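Search Search the help pages Advanced search

Hand-held gripper shuts itself and won't let go. Fault or feature?

I look after the recording kit for a small outfit that teaches robots to tidy up, a job which so far has mostly taught me to tidy up. We use a hand-held gripper with a camera on it, grey plastic body, controller board by Trisen, firmware build 3936. You squeeze, the jaws close. You let go, the jaws open. That was the arrangement until April.

Now the jaws shut by themselves and stay shut. It happens when the gripper has been held still over the table for a bit, usually while I'm deciding what to pick up next. There's a soft click, the jaws come together, and the trigger goes slack as though it had handed in its notice. The log says the jaws are fully open throughout. I have shown the log to the jaws and they are unmoved.

Things I've done so far: restarted it, reseated the trigger cable, run the calibration twice, and swapped the battery for the one that came with the Borari set. The second calibration passed with a lovely green tick and it jammed again before I'd put the laptop down.

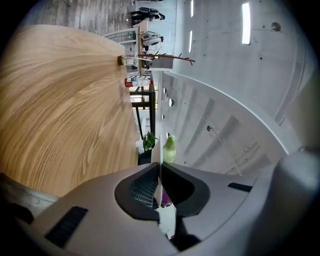
Jaws together, table waiting. The pot plant is over by the far edge.

It isn't a strong motor, but on Friday it closed on the side of my thumb and I had to prise it off with a teaspoon. No blood, some language. I'd like to know whether I can fix this on the bench or whether it should go back. There are 600 clips still to record and I'm fond of both thumbs.

Asked by teaspoon_rescue

2 answers

Stop using it until you've sorted the release. I mean that before anything else. A gripper that closes without being told and reports itself open is telling the software it's safe to carry on when it isn't, and if the same board ever ends up on a proper arm you'll want more than a teaspoon.

Now the likely cause. Log open, jaws shut, calibration passes: I'd look at the position sensor on the jaw shaft. On the one I repaired, the little magnet had come unglued and was sitting loose in its cup, so the sensor read whatever it fancied. Calibration was no help because it only checks that the reading moves when you squeeze, and a loose magnet moves very nicely.

Battery out first, and leave it out. Take off the side cover and work the jaws gently by hand. If the magnet turns late, or stays put while the shaft turns, that's your fault. Clean off the old glue, set it back square and leave it overnight. Then power up with nothing near the jaws and watch the raw number, not the percentage. Mine ran from 2 closed to 270 open once it was fixed. Yours may differ, but it should climb steadily and come back to where it started.

If the magnet is solid, check the trigger return spring, then send it back. Don't go poking at the motor driver. I did, and Brekke charged me for a new board and a short lecture.

Whatever you find, I'd bin the clips from the bad spell, or at least go through them. The pictures will say closed and the data will say open, and some poor model will believe both.

Efren Dalisay

Comment from teaspoon_rescue: Magnet fell out on the bench when I opened the cover, so that's that. Glued, now sulking overnight under a mug. How far back would you bin?

Comment from Efren Dalisay: To the last clip where the log and the video agree. Sorry.

had same thing with a Huditis one, turned out the idle timeout was set to close the jaws when its not moving (to protect them in the case i think). its under power settings. turn it off and see. doesnt explain the log being wrong though so maybe ignore me

Pacita Sison

Comment from teaspoon_rescue: Not ignoring you. There is a timeout, it was on, and it would account for the click. So I seem to have two faults, one of which is a setting. Have switched it off and put a label on the case about fingers.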